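# Cleaning the seams on a pale grey panelled surface

I've got a smooth, light grey surface with thin dark lines where the panels meet. I wipe it down with a blue cloth and the flat parts come up fine, but the seams stay dark. One looks worn partway along, a bit thicker than the rest. Dirt, or is the joint going?

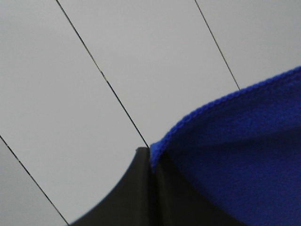
## Replies

**fleltasden_flats**

Could be either. Run a dry toothbrush along the worn stretch first, then a damp cloth with a drop of dish soap. Go along the line – going across it pushes the muck further in. If the colour doesn't change, the line is probably just the joint. Try a fingernail on the thicker bit too. If it catches, the edge has lifted or chipped and no cleaner will fix that.

**Graltden Reno**

bleach

**joo_upstairs**

I wouldn't use bleach until you know what's in the joints. It turned mine yellow in March and I ended up redoing 80 cm of it. I used the Doltton joint filler in light grey, which was close enough in colour. Scrape out the loose stuff, vacuum the gap, tape both sides and fill. Pull the tape while it's still soft. Mine has held up so far, though I did have to go over one end twice.

Do you know if the panels are glued down or just butted together? If they move when you press near the seam, sort that out before you fill anything.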